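Trilcombe wants its tenants to sweep up after it

Trilcombe, the management company that took over the Arthur building in Imbridge last year, says a new "shared upkeep" plan will cut cleaning costs by 27 percent. Tenants have been asked to sign up for turns sweeping the entrances and back rooms, starting in April.

The letter promises "a stronger sense of ownership." It does not promise lower rent.

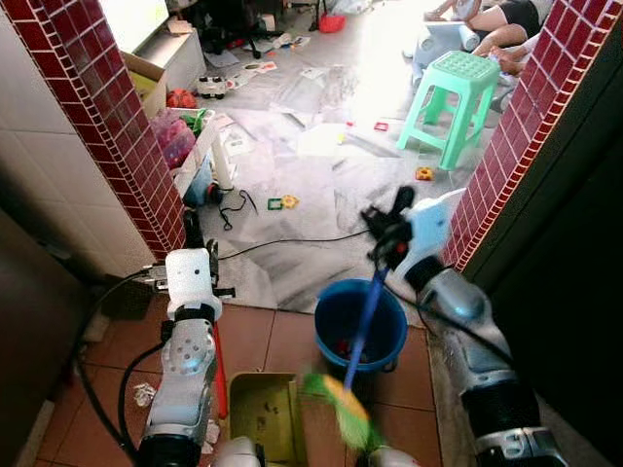 Wen-hsiung Pan, who has lived on the second floor for six years, said he read it twice looking for the discount. "They save money and I get a broom," he said. "I'd like to see the math."

So would we. Trilcombe's spokeswoman, Tassanee Rungrueang, said the 27 percent figure came from a trial at another property in Graltden. Asked how long the trial ran, she said 30 days. Asked whether tenants there were still doing the work, she said she would check. She had not called back by 6 p.m.

The company also points to history. The Arthur opened in 1894, and the letter claims that early residents "took pride in caring for their own halls." Jui-lin Peng, who runs the town archive, has found no record of that. The old account books do show wages paid to a janitor.
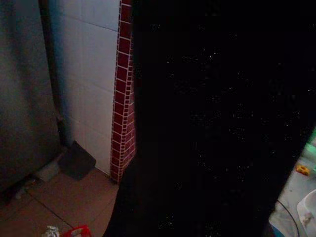 Signing up is voluntary for now. The letter says the plan will be "reviewed" in the fall — a word that made several tenants nervous. Feng-yi Ko said she will wait to see what the review says before she signs anything.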